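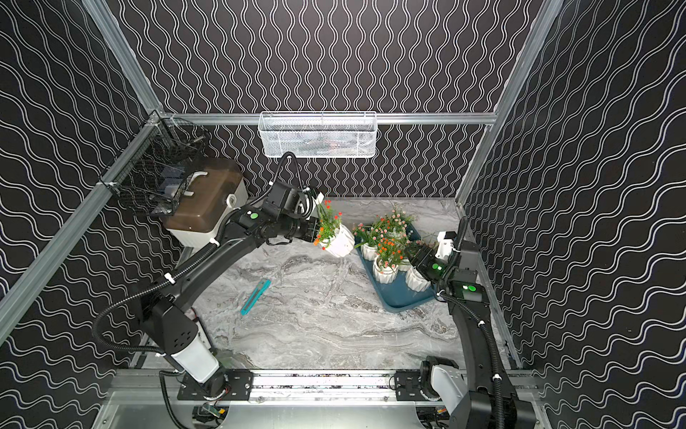

The Kodolel open day in Kovdale starts at the parking lot, where a man in a vest waves you toward the one space you were already pulling into. Admission is 5 dollars and includes a pencil. They sell surfaces, mostly wallpaper and countertops, and restraint is kept in another building. White wavy lines on black, wall after wall, are a lot to take in before coffee, and I found myself staring gratefully at a wire basket. The talk on grout ran 90 minutes. Mwanaisha Obura took questions, all of them from the same gentleman.

Lunch was a 30-minute line for soup. I spent it in the stone section, guessing at prices and guessing low. 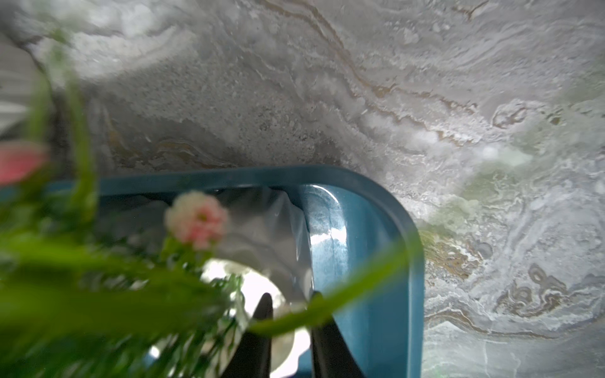 Veined marble in grey, tan and brown, up close.

I left in the afternoon with two brochures and the pencil.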